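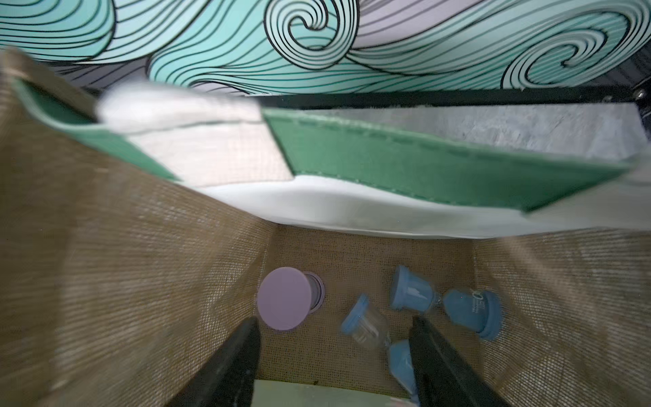
pitwall_left replied:
I don't think dropping the worst result is going to help the title fight the way you say it will. Yüksel lead with 293 points and they have scored in every round. If everyone drops one, they lose a seventh place and the cars behind lose a retirement. That closes the gap on paper, but it punishes the team that finished races.

greenflagged wrote:
That is the argument against it, sure. My argument for it is the Flurnthorpe round. A third of the grid had tire failures there and it had nothing to do with the teams. Fatovora changed the sidewall over the winter and the cars were running the pressures they were told to run. If a supplier gets it wrong, I don't want it deciding the championship.

pitwall_left replied:
Yüksel ran the same tires at the same track and finished. They lifted through the long right on every lap, you could hear it from the bank. Other teams could have done that.

outlap77 wrote:
I was on the bank too and I didn't hear anyone lifting in the first stint. They started doing it after the second failure, and they had a man on the pit wall telling them to. Fair play, good call. But they had already stopped early under the safety car and had fresh rubber on, so it was an easier call for them to make.

stewards_room wrote:
Some background for people who joined the forum this year. The series had a dropped score rule until the long races came in. It was removed when the calendar was cut to 6 rounds, on the basis that one round out of that few is too much to throw away. The rules were published on 2024-05-09 with no dropped score in them. All the teams signed up on that. Changing it now would need every entrant to agree, and I can't see Yüksel agreeing to it.

greenflagged wrote:
I know it needs everyone to agree. I said in my first post that I expect it to fail. I still think it should be put to them, so that it is on record for next year.

kerbhopper wrote:
Can someone explain why Flurnthorpe counted for full points at all? It was supposed to be 99 laps and it was red flagged well before the end. I was at work and only saw the results.

stewards_room wrote:
The rule is three quarters of the distance for full points. They were one lap past that when the red flag came out. Results were taken back a lap, as usual, and that still put it on three quarters exactly. There was a protest about the lap count and it was thrown out.

kerbhopper wrote:
Thanks. That is very close.

outlap77 wrote:
It was close and it is why people are still sore about it. One lap fewer and it is half points and Yüksel would be leading by almost nothing.

slowhands wrote:
I crew for one of the smaller teams, won't say which. Two things from our side. We were not offered the harder compound at Flurnthorpe. It was in the truck, we asked, and we were told it was for Ellville only. Second, the pressures we were given were a minimum and most teams were well above it. So I don't accept that people were being greedy with pressures. Our left rear went on a set that had done less than half a stint.

pitwall_left replied:
I didn't say anyone was greedy with pressures. I said other cars could have driven around the problem. If you tell me your driver was told to lift and it still went, I will take that back.

slowhands wrote:
He wasn't told to lift. It went before we knew there was a problem to drive around. We were the first one.

pitwall_left replied:
OK. Then for your car I take it back. I don't take it back for the four that failed after the restart.

Ridgeline wrote:
Everyone is talking about points and I am more worried about the last round. Ellville in November is a bad idea and it was a bad idea when it was announced. The track is in trees on three sides, it doesn't dry, and it gets dark early. Last time they ran there that late in the year the race was shortened for light. You could end up having this same argument again with the title on it.

outlap77 wrote:
They moved the start forward to 11 this time.

Ridgeline wrote:
Then it will be cold as well as damp. Tires that won't warm up, on a surface that is mostly patches. I would have put Ellville first in the year and finished at Flurnthorpe.

stewards_room wrote:
Ellville only had that date. They lost the spring one to the resurfacing, which then didn't happen. I agree it isn't ideal but there wasn't another date on offer and the choice was that or five rounds.

kerbhopper wrote:
How many cars fit at Ellville? The pit lane looked tiny when I went.

stewards_room wrote:
The track license is for 30. Flurnthorpe takes more. At the moment there are two entries over the limit, so either there is a cut in qualifying or somebody withdraws. Usually a couple drop out before the final round to save money.

slowhands wrote:
We might be one of them. Two wheels and a full corner of suspension from Flurnthorpe and no word yet on whether Fatovora will pay toward it. The form has been in since the week after.

greenflagged wrote:
This is the sort of thing I mean. If a team can't get to the last round on account of damage from a bad batch, a dropped score doesn't help them, I accept that. But it would help the ones who do get there.

pitwall_left replied:
"Bad batch" hasn't been shown. The statement said the tires were within spec and that kerb damage was possible. I would wait for the full report.

greenflagged wrote:
The statement was written by the people who made the tires. I will wait for the report too, but I don't have to believe the statement while I do.

outlap77 wrote:
Does anyone know if the report comes out before Ellville or after?

stewards_room wrote:
Before, according to the last bulletin. No date given. The bulletin also says the harder compound will be the only one allowed at Ellville, which Ridgeline won't like.

Ridgeline wrote:
The hard one, in November, at Ellville. No, I don't like it. I have already bought the ticket. Is the bank on the inside of the hairpin open this year or is it still fenced off?

kerbhopper wrote:
It was fenced when I went, but you could stand by the footbridge and see the same corner. Bring boots, the path down from the parking lot is all mud.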